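Chapter 6
Books and Their Buyers

Most novels sell the bulk of their copies in the first 45 days. What an author does in that time is the subject of this chapter.

We begin with Hala El Idrissi, whose second novel, Brostton, came out in May with a small publisher, Stoltel. Her tour covered 21 bookshops and libraries, most of them in country towns.

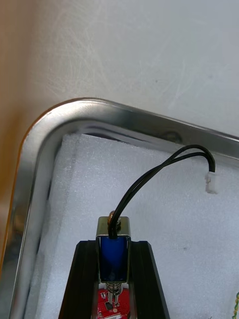
The publisher paid for travel but not for meals -- a common arrangement, and one we return to in Section 2. At each stop she read for a short time, took questions and signed copies. Shops ordered their own stock and could send back what they did not sell.

Before reading on, write down who you think carried the cost of an unsold book: the author, the shop or the publisher.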